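2021-01-05

**1/** We're redoing the fruit bowl situation at our place this week. Some notes as I go, mostly for Rehema, who asked, and for anyone else whose kitchen counter has become a mail pile with bananas on it.

**2/** Old setup: one big wire basket from the Clurholm sale, bought in September. It held everything. Onions at the bottom, citrus on top, a pear I found by smell. The wire left dents in anything soft.

**3/** New rule is small bowls, one kind of fruit per bowl. You can see what you have and you eat it. We tried this over the holidays at Danilo's and his kids went through a bag of clementines in two days.

**4/** Bowls so far: two from Seltcombe, plain, wide, wash fine. One from a thrift store with a chip on the foot, so it wobbles. I sanded the chip with 400 grit and it still wobbles. It holds garlic now.

**5/** A lot of people replied to the last thread saying deep bowls are better. For potatoes, sure. For apples I want to get a hand in and out without moving the others. Shallow and round works for me.

**6/** Marking out where things go helped more than I thought it would. Painter's tape, straight on the surface. Live with the lines a few days, move them if you keep bumping into something, and only then decide on trays or hooks or whatever. A roll costs next to nothing and we have nearly 20 feet left.

**7/** Tape tip from Vikas, who paints houses: tear it by hand if you want, ragged ends don't matter for this. Press the middle down first and work outward. Mine still wrinkles.

**8/** Pale bowl, dark red apple, blue tape on gray.
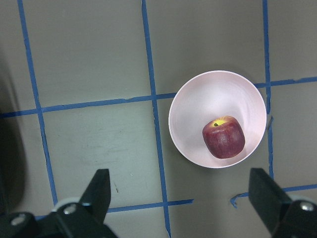

*One apple, over toward the right side of the bowl.*

**9/** I like the pinkish white with a dark apple. Green ones would look good in it too. Hélène votes for lemons, but lemons go in the fridge door in this house and that's settled.

**10/** Someone asked about fake fruit for display. No strong opinion. My aunt had a dish of wax grapes for 47 years and dusted them on Sundays.

**11/** Still to sort out: onions, and the mail. The mail is getting a box by the front door. More when the second shelf is up.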